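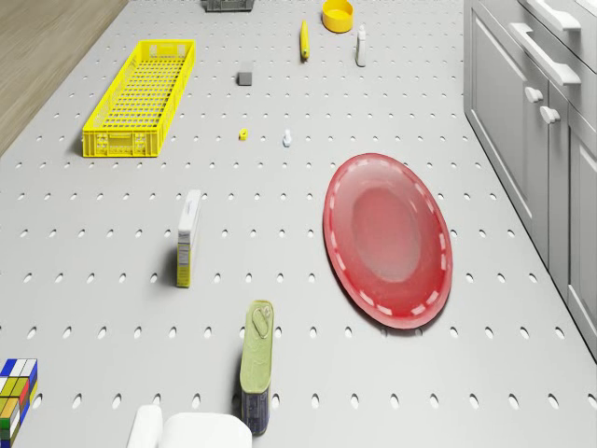 The perforated table in the simulated kitchen, with the tin, the upright box and the big red plate.

Notes > Workshop > Grippers in simulation

I have been putting off choosing a gripper since October, mostly because the two I like are both more than I want to spend on something I might regret. So I loaded them into Ulen and gave each one the same table and the same arm to work with. Ulen is slow on my computer but the contact settings are good, and I already had a kitchen built in it from an older project.

The two candidates are the Foka, a plain parallel gripper, and the Tekcombe, a suction type that carries its pads around a ring. I ran the Foka first. It managed 490 clean picks out of 627 attempts, counting a pick as clean only if the object left the table and stayed up for the full 14 seconds. The tin was easy. So was the tall box, as long as the arm came in from the side. The small things were fine too once I lowered the approach speed.

The plate was where it struggled. It is wide and it lies flat, so the fingers have to get under the rim, and the rim is low. Most of the misses were on that plate. I tried tilting the wrist and that helped a bit, but then the forearm got too close to the cabinets and the planner gave up. I may move the table out before the next round.

I also lost an evening to the holes in the tabletop. With the collision mesh set to full detail, a fingertip could catch on the edge of a hole and the whole arm would shake. Switching to a flat collision surface fixed it. The holes still show, the physics just ignores them.
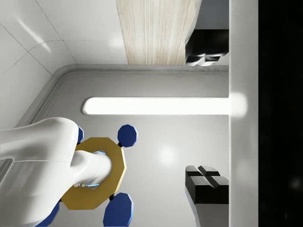

The Tekcombe took longer to set up. The model came in with its origin in the wrong place, so the first time I started it the arm was off by the height of the ring. After that it was the controller. I use the Van Hecke one for everything, and it expects a gripper to report open or closed. A suction gripper has neither, so I wrote a small wrapper that turns pad pressure into a yes or no. It is ugly but it has held up over 3,218 control cycles without a dropped message.

I don't have a fair pick rate for it yet. The pads want a smooth, flat area, and I doubt the puzzle cube or the little bottle will give them enough of one. The plate should suit it better – the middle is wide, though the recess might be a problem for the seal.

Next I want to run the full set again with the same starting positions, then repeat it with the lights turned down to see what the camera does. The wrapper needs a timeout as well. Right now it waits forever if a pad never seals.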